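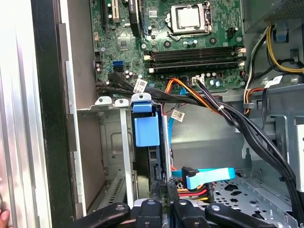
An open desktop tower with the processor socket and the four memory slots on the motherboard.

How to set up a campaign naming scheme for your tracking links

Posted 2022-08-14
Filed under: Analytics basics

If more than one person builds tracking links at your company, your campaign report probably has the same campaign in it several times. One person types "Summer_Sale", another types "summer-sale", and a third leaves the campaign field blank. Most analytics tools treat these as separate campaigns. This guide covers how to agree on one naming scheme, apply it, and clean up what you already have.

The steps use Prernari as the reporting tool, but any tool that reads the standard UTM tags will work the same way.

What you need

- Export access to your analytics account
- A shared spreadsheet
- A list of everyone who sends traffic to your site, including outside agencies

Step 1. Export what you have

In Prernari, go to Reports, then Campaigns, and set the date range to the last 90 days. Export source, medium, campaign and sessions as a CSV file. Do not filter anything out yet. Rows with one or two sessions are often where the misspellings are.

When we did this for Drararano, an online store for kitchen goods, the export had 2,106 rows. The company had run 73 campaigns in that period.

Step 2. Group the duplicates

Open the file in your spreadsheet and sort by campaign name. Add a column called "clean name" and fill it in for each row. Work down the list and give every version of the same campaign the same clean name. A pivot table on that column will then show your real totals.

Look for these problems first:

- Upper and lower case mixed
- Spaces, which show up as %20 or a plus sign
- Medium and source swapped, such as source "email" and medium "newsletter"
- Dates written in different orders

Step 3. Fix the list of mediums

Medium is the field that most tools use to sort visits into channels, so it should be a closed list. Drararano uses these:

email
cpc
social
paid-social
affiliate
display
print

Check your tool's channel settings before you settle on the words. If it expects "cpc" and you write "paid", those visits may end up under Other.

Source is the specific place the visit came from, such as the name of the newsletter or the ad network. Keep a list for that too, but expect to add to it.

Step 4. Write the campaign pattern

Pick a fixed order and stick to it. The one below works for most small and midsize teams:

year-month_region_product_offer

A finished name looks like this:

2022-08_us_cookware_freeship

Use lowercase only. Put an underscore between parts and a hyphen inside a part. If a part does not apply, write "na" so the number of parts stays the same. That lets you split the name into columns later with one formula.

Leave out anything that belongs in another tag. The channel is already in medium, and the version of the ad goes in utm_content. Never put a customer's name or email address in any tag.

Step 5. Build the link sheet

Make one tab with your allowed values and a second tab where people build links. On the second tab, use dropdowns for medium, source, region and product. Typing is allowed only for the offer part, with a limit of 15 characters.

If the page address is in A2, source in B2, medium in C2 and the finished campaign name in D2, the formula is:

=LOWER(A2&"?utm_source="&B2&"&utm_medium="&C2&"&utm_campaign="&D2)

This version lowercases the page address as well. If your site has capital letters in its addresses, move LOWER so it covers only the tags. If the address already contains a question mark, change the "?" in the formula to "&".

Lock the formula column. Keep old links in the sheet, with the date and the name of the person who made each one.

Step 6. Test before you send

Paste the finished link into a private browser window. Check that the page loads and that the tags are still in the address bar afterward. Redirects and link shorteners sometimes drop them. Then open the live view in Prernari and confirm that your visit appears with the right campaign name.

Step 7. Map the old names

You can't change data that has already been collected, but you can regroup it in reports. Upload your "clean name" column as a lookup table under Settings, Data Import. If your plan doesn't include imports, keep the table in the spreadsheet and join it to each export.

Common questions

Should links inside our own site be tagged?
No. A UTM tag on an internal link overwrites the original source of the visit, and in some tools it starts a new session. Use event tracking for banners and menus.

Our agency has its own scheme. Can we keep both?
Ask them to use yours. If they can't, have them put their own code in utm_content or utm_id.

How often should the list be checked?
Once a month is enough for most teams. Export the campaign report, compare it with the link sheet, and follow up on any name that is in the report but missing from the sheet.

Related guides
Setting up channel groups in Prernari
Reading a first-touch report
Tagging links in printed catalogs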